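Search the manual Enter keyword Go

Print this page | E-mail this page

Jeltside Two-Arm Sorting Cell - Set-Up and Service Guide
Section 9: Grip Faults, Protective Stops and Recovery
Jul 10, 2026 - Salvador Henriques

9.1 Scope

This section covers faults that occur while either arm is gripping, lifting or releasing a part. It applies to cells running the Pulitz controller with the two-finger grippers supplied in the standard kit. Faults in the controller itself, including loss of network and failed start-up, are in Section 11.

The section was rewritten after a stop at the Malavier site in May. The right arm closed on a corded item, lifted it, and dragged the cord across the work mat. The cord pulled tight before the arm reached its travel height. The controller raised fault 400 and stopped both arms. The operator cleared the fault from the pendant without freeing the cord, and the arm resumed its lift. The gripper fingers were bent and the flange screws had to be replaced. There were no injuries.

The earlier edition told the operator to clear the fault and then inspect. That order was wrong. Inspect first, in every case.

9.2 Fault codes

Fault 400 - Lift force over limit. The arm met more resistance than the part weight allows. Usual causes are a trailing cord, a part caught under the tray rim, or two parts gripped together.

Fault 409 - Grip lost. The fingers closed past the expected width during a move. The part has been dropped or has turned in the fingers.

Fault 416 - Arm separation. The two arms came closer than the set distance. Both are held. Neither can be jogged until the operator selects one.

Fault 450 - Release not confirmed. The fingers opened but the gripper still reports a load. A part may be hanging on a finger pad.

CAUTION: A protective stop holds the arms under power. It is not a lockout. Do not put a hand between the fingers or under a raised forearm while the arms are held in this state.

9.3 Recovery from fault 400

1. Leave the fault on the pendant. Do not press Clear.

2. Press the emergency stop on the operator side of the table. Confirm on the pendant that both arms report Stopped.

3. Look along the full length of the part being lifted, including any cord. Follow the cord until you find the far end. It may run off the table.

4. If the cord is tight, do not cut it and do not pull the part out of the gripper. Feed slack toward the gripper from the far end.

5. If slack cannot be fed, support the part with one hand from the side. Have a second person turn the manual release on the gripper body one quarter turn at a time until the part is free. Keep fingers clear of the pads.

6. Remove the part from the work area.

7. Check the gripper fingers. With the gripper closed, the pads must meet along their full length. If light shows between them, replace both fingers as a pair. See Section 14.

8. Check the flange screws for movement. Screws that have turned are to be replaced. Do not retighten them.

9. Reset the emergency stop, clear the fault, and jog the arm up in slow mode until the gripper is above tray height.

10. Send both arms to Home, one at a time.

NOTE: The lights on the arm do not replace the pendant message. Read the pendant before you approach.

9.4 Recovery from faults 409 and 450

1. Press the emergency stop.

2. Find the part. A dropped part may be on the mat, in the tray, or on the floor behind the bases. Small round parts roll.

3. If the part is on a finger pad, remove it with the plastic tool from the service kit. Screwdrivers mark the pads and the marks cause further 409 faults.

4. Wipe the pads with a dry cloth.

5. Reset, clear the fault, and run the Open/Close test from the Gripper menu. If the test fails twice, take the arm out of service and call Mockus field support.

9.5 Repeat test after a grip fault

Run this test after any fault 400 and after any change of fingers. It uses a mixed set of parts, including at least one with a cord, and is run at 50 percent speed. The test set should include parts of different height and shape, such as switches, a circuit breaker and a capacitor. A set made up of parts of one kind will pass with a bent finger and should not be used.

1. Lay the mat flat on the table. Put the sorting tray within reach of the left arm.

2. Place the corded item on the mat by itself, with clear space on all sides. Lay the cord in loose loops away from the arm that will grip it.

3. Spread the small parts so that none touch. Keep them out of the cord loops - a loop that tightens will sweep them off the mat.
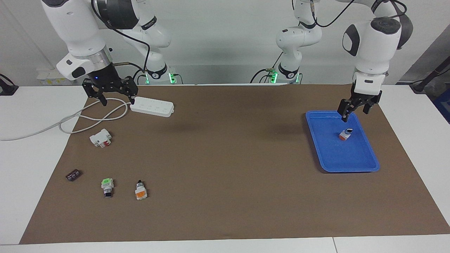
4. Stand outside the marked floor line and select Repeat Test on the pendant.

5. The arms run 16 cycles. Watch the cord for the whole of each lift. If it starts to straighten, press the emergency stop. Do not wait for the controller to raise the fault.

6. At the end of the run, open the force log. The peak for the corded item should be steady from one cycle to the next. A peak that climbs with each cycle means the cord is being drawn in and the item is not being set back where it was picked up.

7. Save the log under the cell serial number and the date of the fault.

CAUTION: Corded items used for the test must be unplugged. Confirm by hand, at the plug, before the arms are powered.

9.6 Settings to check before returning to service

Lift force limit. Factory setting is 50 newtons. The Malavier cell had been raised above this to stop nuisance faults on heavier parts. Do not raise the limit for the whole cell. Set it by part type under Parts > Limits.

Clear and Resume. Set to Off. With this setting On, the arm continues its last move as soon as the fault is cleared. Cells shipped before the current software have it On by default and must be changed by hand.

Cord flag. Set to Yes for any part type with a cord. The arm then lifts in two stages with a pause between them, and the force is read during the pause. Cycle time will be longer.

Arm separation. Leave at the installed value. If fault 416 occurs more than once in a shift, check tray position before changing anything else. A tray that has slid toward the center of the mat is the usual cause.

9.7 Reporting

Record every fault 400 on the form at the back of this guide, including those with no damage. Enter the part type, the arm, the peak force from the log, and the state of the Clear and Resume setting as found. Send the form with the saved log to Mockus field support.

If a person was touched by an arm or a gripper, keep the cell stopped, leave the parts as they are, and follow Section 2.

Print this page | E-mail this page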